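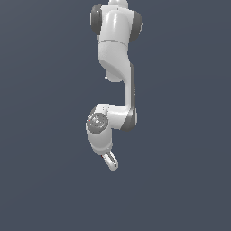 Source: Hesik media library (computer rendering)

Prornari Physics Teaching Laboratories
Technical Support – Ticket 43
Subject: Speed of sound readings too high at upper frequencies, resonance tube
Opened by: Oda Ljungberg, teaching laboratory
Assigned to: Ivar Sundqvist, technical support
Priority: Normal
Status: Closed

Original report
Submitted by Oda Ljungberg, 09:20

The second-year standing wave experiment is giving results that cannot be accepted for marking. The apparatus is the two-metre Wikström resonance tube on the north bench, with the Hesik loudspeaker unit at one end and the motor-driven microphone carriage inside. Readings are taken with Fumlow on the bench computer.

At 400 Hz the distance between neighbouring pressure minima is 43 cm, and the speed worked out from it agrees with the accepted value for air at room temperature. At 2000 Hz the calculated speed is far too high. At 3000 Hz it is several times the expected figure and has no physical meaning. The same results have been obtained by three separate groups, so a reading error on the part of the students seems unlikely.

The tube, the end cap and the cable to the loudspeaker have been checked by eye and nothing was found to be loose. I should be grateful for advice before the next group begins work in January.

Reply 1
Ivar Sundqvist, 10:05

Thank you for the report. Please carry out the following and enter the results in this ticket.

Confirm that the generator output matches the frequency shown in Fumlow, using the separate counter kept in the instrument cupboard.
Record the air temperature beside the tube and compare it with the temperature entered in the program.
Reduce the loudspeaker level by half and repeat the measurement at 3000 Hz.
Save the raw scan file for each frequency and attach it to the ticket.

Please leave the scan settings as they are for the present, so that the files show the fault as reported.

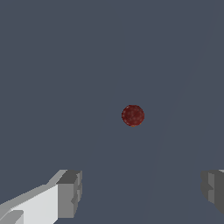 Reply 2
Oda Ljungberg, 11:40

The checks have been completed. The counter agrees with Fumlow at all three frequencies to the last digit displayed. The temperature entered in the program was one degree below the thermometer reading. I have corrected it, and the effect on the result was very small. Halving the level lowered the height of the whole trace and left the positions of the minima where they were.

The raw files are attached. I would add that the traces at 2000 Hz appear angular, with straight lines joining a small number of points. At 400 Hz the trace is also somewhat angular, though the shape of the curve can still be made out without difficulty.

It has been suggested in the department that the higher frequencies may be exciting sideways modes in the tube. I should welcome your opinion on this.

Reply 3
Ivar Sundqvist, 13:15

Sideways modes can be ruled out for this apparatus. The tube is narrow, and the lowest frequency at which such a mode could travel along it is well above 3000 Hz. The temperature error is also too small to explain the fault. The speed of sound in air changes by only a fraction of one per cent for each degree.

The raw files show that the microphone carriage is stopping every five centimetres. The setting normally used for this experiment is five millimetres.
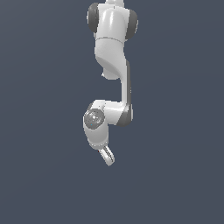 Robotic arm on a plain grey background, computer rendering

The effect of the larger step may be seen by comparing it with the true spacing of the minima, which is half a wavelength. At 400 Hz that spacing is 43 cm, and the carriage takes several readings between one minimum and the next. The position of each minimum is rather coarse, but the average over the tube is sound. At 2000 Hz the spacing is between eight and nine centimetres, and there are fewer than two readings to each interval. At 3000 Hz it is less than six centimetres, so that the carriage moves almost the whole distance from one minimum to the next before it takes another reading.

Under these conditions the points join up to form a slow, false pattern with minima much further apart than the real ones. Fumlow measures the false spacing, multiplies it by twice the frequency and reports a speed that is too high. The calculation within the program is correct for the data it has been given.

Please proceed as follows.

Open the scan profile and note its name.
Set the step to five millimetres.
Return the carriage to the loudspeaker end before starting, as the position counter does not reset itself when the profile is changed.
Repeat at 2000 Hz and 3000 Hz.

Reply 4
Oda Ljungberg, 15:30

The profile in use was named "open day long sweep". It appears to have been loaded for a demonstration and left as the default. The step has been changed as instructed.

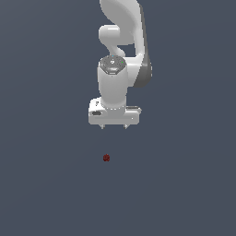
The scans now take considerably longer, but the traces are smooth and the minima are narrow and easy to place. The speeds obtained at 2000 Hz and 3000 Hz agree with each other and with the earlier value at 400 Hz, within the uncertainty stated on the laboratory sheet. On the first attempt at 2000 Hz I had omitted to return the carriage, and the scan stopped early with a travel limit warning. The second attempt ran to the end.

Two matters remain. Students who have already handed in work will need to be told which of their readings to disregard. I should also like to know whether the default profile can be locked.

Reply 5
Ivar Sundqvist, 16:10

The readings at 400 Hz may stand, with a larger uncertainty in the position of each minimum. Those at 2000 Hz and 3000 Hz should be withdrawn. It is not advisable to correct them by calculation, as students would need to know the true spacing beforehand in order to do so.

The standard profile has been restored as the default and made read-only for student accounts. Staff accounts can still change it – please save any altered version under a new name. The open day profile has been kept in the staff folder.

The following line has been added to the laboratory sheet, under "Before you begin": "Check that the step length is less than one tenth of the expected distance between minima at the highest frequency you intend to use."

Closing note
Cause: scan step too large for the wavelength at the upper frequencies.
Action: step reset, default profile restored, laboratory sheet amended.
Parts used: none.
Closed by Ivar Sundqvist with the agreement of Oda Ljungberg, 16:45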